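**Can any current robot make a bed unattended?**

Rahel Lehner
Looking for unattended operation, two beds, fitted sheets. Is this realistic yet?

**Isauro Cortés**
Not unattended. Pillows are the easy part – one soft object, and errors of an inch don't matter. Two hands pressing at the edge and the right side give enough control.
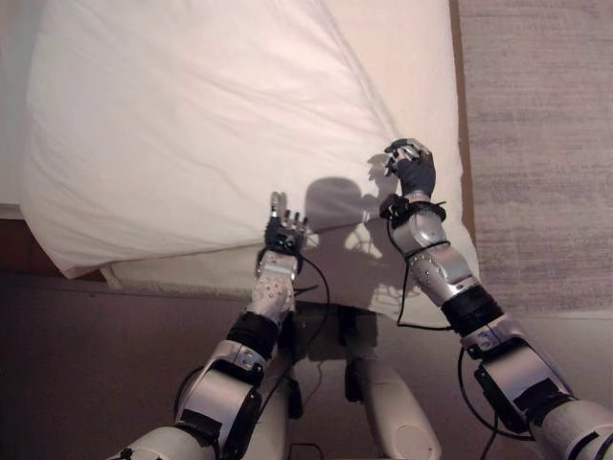
**Fenach**
Fitted sheets are harder. The corners hide and the elastic pulls back. I'd budget 11 minutes per bed, with a person nearby.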